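Print this page | E-mail this page

HAND GRIPPER AND TABLE AREA – SAFETY WALK-ROUND WITH COMMENTS
Gilport site, February round
Filled in by Pierina Caruso. Second reader: Lorraine Lockyer

I've kept the ticks and the grumbling on one sheet this time, as Lorraine said she'd sooner read my comments than decode a row of initials. Marks are OK, FIX (do it this month) and STOP (don't use it until it's done). The reason for the extra-long round is the jaw fault on gripper 11, so that comes first and the ordinary stuff follows.

PART A. THE JAW FAULT

A1. Did the jaw close without the trigger being pulled? YES – STOP
Twice, both times in the afternoon. The first time it shut on nothing and I put it down to my own finger. The second time my hand was flat on the table a good way from the trigger and I watched it go. It caught the edge of my left thumbnail. No blood, a bit of swearing, a cold can of soda from the machine. Entered in the injury book anyway, and please, everybody else, enter yours too, even the silly ones.

A2. Fault repeated on the bench? YES
Lorraine ran it through open-and-close cycles while I sat next to it with the log. It behaved nicely for ages and then shut by itself on cycle 387. We restarted the count and got another one on cycle 167. So it's real, and it's not tied to how long the thing has been switched on, which was my pet theory.

A3. Cause found? PARTLY
The return spring on the trigger is tired. When you let go slowly the trigger stops a hair short of home, and after that a small knock is enough to read as a pull. Dogbe (they service all our Draltis units) think the sensor behind it has drifted as well. They want it back on their own bench before they'll put that in writing. Fair enough, but I'd like a date.

A4. Unit tagged and locked away? OK
Red tag on the handle, in the cage. I have one key and Lorraine has the other. If you find it out on a table again, come and get me, don't just put it back.

A5. Other units checked for the same thing? FIX
All but two done. I let the trigger go as slowly as I can, tap the handle against my palm and look for any twitch in the jaw. It takes a minute per gripper. No twitches so far. The last two were in use and I didn't want to snatch them out of anyone's hands.

A6. Firmware on the Ronititz logger up to date? FIX
It isn't. The old version only saves the jaw position and throws away the trigger signal, so when the thumb thing happened we had 2,922 lines of log and not one of them could tell us whether the trigger had moved. Very annoying! I've asked for the update to go on before any more bench tests.

PART B. THE WORK AREA

B1. Table stable, legs locked? OK
Gave it a good shove from both ends. No complaints.

B2. Loose stuff on the work surface? FIX
Bags. I say this every round and I'll keep saying it. A bag strap that hangs over an edge is exactly the thing a jaw will grab, and then you've got somebody tugging at one end and a motor at the other. There are hooks by the door.

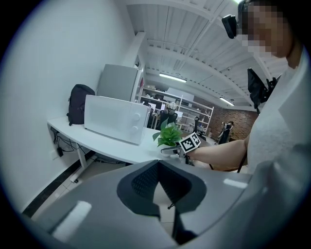 B3. Do people know where the jaw is before they close it? MOSTLY
A jaw that closes when it wasn't asked to is a nuisance in empty air and a proper problem when it's down in among something, and that's why I spent longer on this line than on any of the others. I asked people to show me how they go in for a pick and I watched the other hand more than the gripper. Mostly good habits. Plants are the awkward ones. With the jaw in at the base of that little green one and all those broad leaves bunched together above it, you'd be tempted to reach in with your free hand and move the leaves aside, and with a unit like number 11 that's your fingers gone in where they shouldn't be. So the rule from now on is to back the jaw out first, tidy the leaves, then go in again. It's slower. I know.

B4. Cables off the floor and tied? FIX
Nobody is going to trip on what's tucked under the end of the table, but it's hanging in a tangle down the wall to the adapter, and if the tangle gets kicked the plug goes with it. Needs a clip or two and ten minutes of somebody's patience. I'll bring the clips.

B5. Microwave unplugged while it's being used for practice? ASK
I got two different answers to this from two different people, so I'm leaving it as ASK. My own view is unplugged, always, with the plug where you can see it. Lorraine, can you make that official?

B6. Head and shoulder gear secure, straps tucked in? OK, with a moan
Clips are holding and nothing wobbled when I asked people to lean forward. The moan is about thin straps left long. If it can dangle, it can get pinched, so please roll up the spare and tape it.

B7. Markers on top of the grippers clean and flat? OK
One had a corner lifting and I pressed it down with my thumb (the good one). If it lifts again, swap it for a new one and don't glue over the old.

B8. Two people at one table – do they call out before closing? FIX
This one bothers me. Some pairs call "closing" every time and some have just stopped, I think from getting comfortable with each other. After what happened I want it back for everyone, no matter how long you've been doing this.

B9. Floor dry, walkway clear to the exit? OK
Walked it both ways. Somebody had parked a chair in the walkway and moved it before I'd finished frowning at it.

PART C. STOPPING AND REPORTING

C1. Does everyone know how to cut power to a gripper that won't let go? FIX
I asked five people and three knew. Hold the side button until the light goes off, then pull the jaw open by hand. Do not try to pull the jaw open first, it will fight you and it's stronger than it looks. I'll do a quick run-through at the start of each shift until everybody's done it once in front of me.

C2. Fault slips in the tray? OK
Refilled. The pen was missing again. It's on a string now.

C3. Last round's items closed? ALL BUT ONE
Still waiting on the padded cover for the cage door. Dogbe say it shipped. It hasn't shown up here.

STILL OPEN
- Gripper 11: with Dogbe as soon as they send a label. Not to be used.
- Slow-release check on the last two units (me)
- Ronititz update (Lorraine to chase)
- Cable clips (me)
- Ruling on the microwave plug (Lorraine)
- Cage door cover (Dogbe)

Lorraine's note, added in pen and typed up by me: "Agree with all. Microwave unplugged from today. Please also add the slow-release check to the morning start-up, don't leave it for the monthly round."

Done – it goes in as line 4 on the start-up card, and the new cards will be in the tray by 9 a.m. tomorrow. Throw the old ones out when you see them.

Contact the Gilport safety desk | © Gilport Safety Pages | Back to top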